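Plustico Help Forum > Data collection > Rules and good practice

Personal items on the table during hand-held gripper recording?

posted by zeretti_fan, 5 January 2022

Doing plate pickups at home for the Ankrah set, 200 episodes due. The guide says "clear workspace" but doesnt say how clear. Is a phone on the table a reject? What about bedding and clothes behind it? Don't want to redo 100 of these. One of mine:

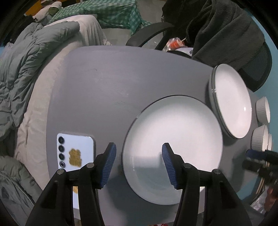
Gripper at the rim of the big plate, phone face down on the left.

Also is there a rule on how far in the pads go before you close? I stop when they're either side of the rim.

3 replies

plinholm_bench
Background is fine. Bed, chair, whatever, the checklist we use in Plinholm wants lived-in rooms. Phone is the issue. Anything on the table that isn't in the task list gets logged as clutter, and phones are a no for us even face down. Screen lights up, there's your messages in the data. Put it in another room.
Pads: either side of the rim is right. Close slow, lift straight up. Don't scrape the plate along the table first, that was 524 rejects for us in December.

tidybot
just crop it out lol

grumble_mill
Don't crop. Cropping changes the camera geometry and the whole batch fails the format check, ask me how I know. If you already have episodes with the phone in, tag them "personal item" and send them seperately, reviewer decides. We had 3,000 go through that way and most were kept. Check your own project sheet tho, Zeretti rules are stricter than Ankrah on this.
Plates standing on edge: keep them well back from the one you're lifting.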